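Clothing swap returns to the Vedlow hall this Saturday

Our autumn clothing swap opens at 10 am on Saturday in the lower hall at Vedlow, and we close the doors at 3 pm. Last time the people of Clovolthorpe brought us 805 pieces of clothing, and only 200 were left on the rails at the end. Those went to the charity store on Ukileo Street, which was very glad to have the winter coats.

The rules are the same as before. You bring clean clothes in good condition, you receive one token for each piece, and you choose something else with your tokens. Shoes must come in pairs tied together, please. Children's sizes have their own corner near the kitchen, and adult T-shirts and light tops will be beside the entrance.

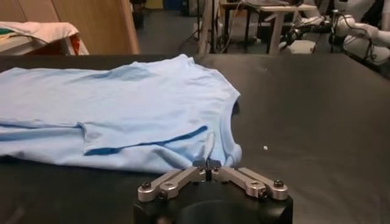 Can I come if I have nothing to bring?
Everybody is welcome, and a token costs 3 dollars at the door. The money pays for the hall and the tea.

We are also happy to say that the Zakharchenko sewing shop will come again with two machines. They can shorten trousers and replace a zipper while you wait, but for bigger repairs you will need to leave the garment with them and collect it the week after. Please bring your own buttons if you want a special colour.

You can leave your bags with us on Friday evening between 6 and 8. Parking behind the hall is limited, so use the bus if you can.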